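Guesthouse Widmer, Lorkari: my review after a week in the valley
Posted 09/10/2024

I stayed one week in the apartment on the upper floor of Guesthouse Widmer, in Lorkari. I found few reviews of it in English before I traveled, so I write mine with some details which I was missing myself.

Lorkari is a small mountain village with one main street, a church, a bakery and a fountain where people fill their bottles. The village lies at 1000 meters, and the evenings are fresh even when the day is warm. Take a sweater. The guesthouse is at the upper end of the street, after the last curve. From the bus stop you walk 10 minutes and it is uphill the whole way, with a part of old paving stones that is bad for suitcases with small wheels.

The bus comes from Provico, where the train station is. In Provico you have to cross the square to find the stop, the signs at the station send you to the wrong side. I lost one bus like this and drank a coffee until the next. Tickets are sold by the driver and he did not take my card.

The apartment has a bedroom, a living room with a sofa bed, a bathroom and a kitchen. The bed is firm, which I like, but my husband did not. The pillows are very flat and we asked for a second pair, and we received them the same evening. The window of the bedroom looks to Jumatmont and in the morning the top becomes pink before the sun reaches the village. I woke up early for this three times. The window of the living room looks to the parking of the neighbor, and the photos on the booking page show only the first one.

The bathroom is clean but narrow. The water in the shower needs a long time to become hot and then it is very hot, so be careful with children. There is a good hook for wet jackets, and a heater under it.

For walking, the position is excellent. The path to Jumatmont begins behind the garden. We needed a whole day to go up and come back, with a long lunch at the top. The path is well marked until the forest ends, and after this you must look for the small piles of stones. An easier walk follows the stream down to the old mill, and it can be done in normal shoes. In March, the owner told us, the upper path is still closed by snow, and people come then mostly for the quiet.

We cooked almost every evening, as the only restaurant in Lorkari closes early. The kitchen has what is necessary for simple meals. The stove has two plates, and the smaller one is weak. The knives should be sharpened. Bring your own salt and oil, or buy them in Provico before the bus, where the shop is larger and cheaper.
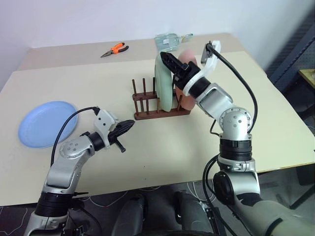

Colored plates and the dish rack.

Breakfast is not included, but you can order bread from the bakery the evening before and it hangs in a bag on the door. The dark bread with nuts is the best one.

We paid 605 for the week, with the final cleaning and the towels. The tourist tax was extra, in cash, and I would have liked to read this in the confirmation. The internet was good in the living room and almost absent in the bedroom.

Would I return? Yes, for the walks and the calm, and with my own pillow. For people who do not walk easily I would choose a house lower in the village.

My rating: four stars from five.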